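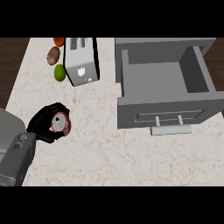

*Pale stone counter, flecks of rust and tan.*

## Setting up a school instrument loan closet

Writing this fast before the September rush. It's how we do it at Fengate Middle, band and strings both. Steal whatever's useful.

### 1. Find out what you own

Pull everything out. Everything. Cases behind the risers, the tuba in the boiler hallway, whatever the last director left on top of the cabinets. Open each case. We had 38 instruments on the district sheet and the sheet was wrong in both directions.

For each one write down:

- type and size (violins especially, a 3/4 is no use to a kid who needs full)
- maker
- serial number, off the instrument, not the case
- what's missing: mouthpiece, bow, ligature, neck strap
- playable / needs work / dead

Cases get swapped all the time. Match them up now.

### 2. Number them

Our own numbers, short ones. CL-04 is clarinet four. Tag on the case handle, same number on masking tape inside the lid. Don't engrave anything, don't put tape on the instrument itself. Learned that one on a cello.

If an instrument dies, retire the number with it. Reusing numbers made a real mess of our old records and I'm still untangling a couple of flutes.

### 3. Sort out repairs before you lend

Take the "needs work" pile to a shop in one trip and ask for a written quote per instrument. Then decide. A student trumpet with a stuck slide, yes. A clarinet that wants all new pads plus a cracked barrel, maybe not this year.

We asked the parent group for $4,000 and got it, mostly by attaching the shop's quotes to the request. One page plus quotes. Keep it boring. Say how many kids will play on the stuff you fix.

Small things you can do yourself: strings, reeds, cork grease, valve oil, bridge standing up straight. Anything with solder, send out.

### 4. The loan form

One sheet, both sides is too much. Ours has:

- student name, grade, homeroom
- parent or guardian name, phone, signature
- instrument number and serial
- condition today, in words ("small dent on bell, case latch sticks")
- accessories going out
- return date
- who pays if its lost or damaged

Check that last line with the office. Districts have rules about what you can charge and they won't be the same as ours. If you have families who can't pay a fee, put the waiver checkbox right on the form so no kid has to come ask you for a separate one.

Get it translated. Ask the front office which languages first, they know.

### 5. Pickup night

Do it in slots. We use Skedora for the sign-ups, but a paper sheet on the door works fine too. 8 minutes per family is tight but OK if the forms went home ahead of time. Without that, double it.

Layout of the room:

1. Door table: check the name, grab the form
2. Fitting: string players get measured, brass and winds try mouthpieces
3. Condition check, parent looks at the instrument with you
4. Sign, copy, go

Step 3 is the one people skip when the line gets long. Please don't. Every argument we've had in spring came from a dent that wasn't written down in fall.

Start at 5:30, not 6. Parents with little kids will thank you. Have two people who can tune violins, one isn't enough.

### 6. Keep the record going

Spreadsheet. One row per instrument, NOT per student. Columns for who has it now, date out, date due, last repair. When it comes back, clear the name and copy the old line over to a "history" tab.

Cengiz Kocabaş, who does our strings, takes a phone picture of every case open at checkout and drops it in a folder named with the instrument number. I thought it was overkill. I do it now too.

### 7. Mid-year check

Have kids bring them in during class in winter, one section at a time. Look for:

- bridges leaning
- mouthpieces stuck (do NOT let a dad use pliers)
- green stuff inside mouthpieces
- case latches, hinges, straps

Takes a class period per section. Reeds and rosin go fast so reorder then.

### 8. Getting them back

First reminder 6 weeks before the last day, paper and text. Second one two weeks before. Then call. Call the number on the form, then ask the counselor, a lot of "missing" horns belong to families who moved across town and would of brought it back if anyone had reached them.

Summer loans are fine if the kid is coming back in fall. New form, new condition line, new date. Rising ninth graders return everything, high school has its own closet.

Dry the cases out before you stack them. Loosen bow hair. Lock the door, and give the spare key to the office.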